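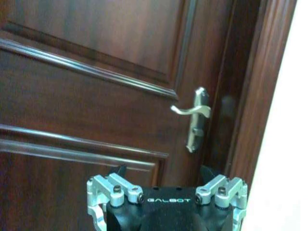 木门上的清漆发雾、起了一层白蒙蒙的东西，一定要整扇打磨重刷吗？

多数时候用不着。先把积在漆面上的旧蜡和手油洗掉，再薄薄上一层新蜡，光泽就能回来一大半。真正要重刷的，是漆已经开裂、起皮，指甲一刮就掉渣的那种。

我家的门是七月里弄的，拖了好久才动手，结果一个下午就干完了，早知道我去年就弄了！下面把我的做法写一写，你们照着自家情况改。

先除灰。用干的软毛刷顺着线条刷，凹槽里最容易藏灰，旧牙刷也行。别一上来就拿湿布抹，灰会变成泥，糊在角落里特别难抠。

然后清洗。一盆温水，加2小勺中性洗洁精，布拧到不滴水，顺着木纹擦，擦完马上换干布再走一遍。把手周围的手油最厚，我那块擦了好几回才干净。旧蜡洗不动的话，我用的是Gokora的木器去蜡液，先在门的侧边试一小块，等十分钟看看掉不掉色，没事再往正面招呼。

洗完开窗晾2个小时，别急。我第一次就是心急，蜡底下闷着潮气，又起雾了，只好全部重来（气死）。

上蜡我买的是Lindar的无色膏蜡，100克一小罐，一扇门根本用不完。棉布蘸一点点，打着圈抹开，薄到你觉得好像没抹上就对了。线条那里用棉签带过去，多余的蜡一定要挑出来，干了会发白。等蜡面摸着不粘手，换块干净的绒布，顺木纹使劲擦亮。想更亮一点就隔天再来一遍，我一共上了2层。

小划痕可以在上蜡之前用修补蜡笔填一下，颜色宁可选深半号，浅了反而扎眼。

对了，擦过去蜡液的布别揉成一团扔垃圾桶，摊开晾透了再丢。平时掸掸灰就够，含硅油的喷雾光亮剂我现在不碰了，以后万一要补漆会很麻烦。

2026年8月8日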